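I bought the Sasturwood coat with the rent money, and before you say anything, I want you to picture the sleeves. They were bell sleeves, deep green velvet, with a cuff that folded back to show a copper lining, and when I put my arm through the first one in the Stitex fitting room I made a noise that brought the salesgirl running.

"You okay in there?" she said.

"I need a minute," I said, and I did, because the tag said 156 dollars and that was after the markdown.

Now, I'd gone in for tights. Black tights, the boring kind, for my cousin's engagement dinner, to go under a gray dress I'd already worn to everything. Seul-gi Kwak had told me on the phone that morning that if she saw the gray dress one more time she'd set fire to it with me inside. She's my oldest friend, so she gets to talk like that.

I called her from the fitting room.

"What color?" she said.

"Green. Like a pool table, but at night."

"Buy it."

"It's June, Seul-gi."

"So you'll sweat," she said, and hung up.
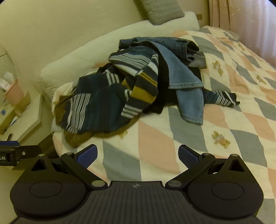
by Diệp Khúc
Short Fiction

I wore it home on the bus with the tights in the pocket (yes, it had pockets, real ones, deep enough for a paperback!) and a woman in pointed red flats leaned across the aisle and asked me who made it. I said Sasturwood like I'd been saying it all my life. She nodded, very slowly, and looked down at her own shoes for two whole stops.

My mother was less impressed. She rubbed the hem between her fingers the way she used to at Đoàn, back when she did alterations in the window there and people tapped on the glass to say hello.

"Lining's good," she said finally. "The buttons are terrible."

"They're supposed to be like that."

"Loose?"

She had her tin out before I could argue. She took off all four buttons and sewed on a set she'd been saving from a Stoltov jacket – black glass, heavy, a little bit wicked – and she bit the thread off at the end, which she has told me never to do.

I got to the dinner late, with my hair coming down and the coat done up to the chin. Seul-gi was by the door holding two drinks. She looked at the velvet, she looked at the buttons, and then she reached over and undid the top one.

"Oh, no," she said. "You're wearing the gray dress."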